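Ticket 2799
Status: Resolved
Product: Govix label printing module
Site: Grorkmont, second floor print station
Priority: Normal
Opened by: Front desk

Reported problem

Labels printed from the order screen come out with the last line missing. The address block is fine down to the street, then the city and ZIP code are gone. Test labels printed from the printer's own menu are complete. The problem started after the January update. Reprinting the same order gives the same result every time.

08:40
Logged in remotely. Confirmed the update installed without errors. Print queue was empty. Asked the site to send one order with a short address and one with a long address. Short address printed in full. Long address lost the last line.

09:05
Checked the label template. Template height is set to 50 mm. Label stock on the roll is also 50 mm, so the sizes match. Margins are at the default. Did not change anything here.

09:20
Removed and reinstalled the printer driver. Restarted the print service. No change. Long address still loses its last line.

09:50
Compared the settings file with the copy from the Grerkisham site, which is on the same version and has no problem. One difference found. Grorkmont has the text area height set to 40 mm, Grerkisham has 50 mm. The update notes say custom values are kept, so this was probably set by hand at some point and ignored by the old version. The new version reads it.

10:10
Changed the text area height to 50 mm and saved. Long address now prints in full. Site confirmed on three different orders.

10:45
Site called back. Customer names with accent marks are printing wrong. A company listed as Hà comes out as H followed by two odd characters. They were not sure if this was new or if it had been missed before. Kept it under the same ticket.

11:15
Export from the order screen is UTF-8. Label module was set to read the file as Western. Changed it to UTF-8 and restarted the module. Hà prints correctly. Checked two older orders with accented names and they are fine as well.

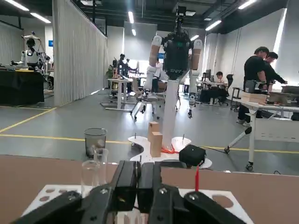

11:30
Ran a batch of 80 labels to make sure both fixes hold under a normal load. All labels printed, none with a missing line. One label in the batch was slightly crooked. Asked the site to push the roll guide in against the stock and reprint it. The second print was straight.

11:50
Saved a backup of the working settings file to the shared folder under the site name. The old file is in the same place with "old" added to the name. Please leave it there until the next update has gone through.

Resolution

Text area height corrected from 40 mm to 50 mm. Character set changed from Western to UTF-8. No hardware fault found.

Follow-up

Check the text area height on any other site that had custom templates before the update. If labels at Grorkmont lose a line again, compare the live settings with the backup before reinstalling the driver. Reopen this ticket if the same fault comes back.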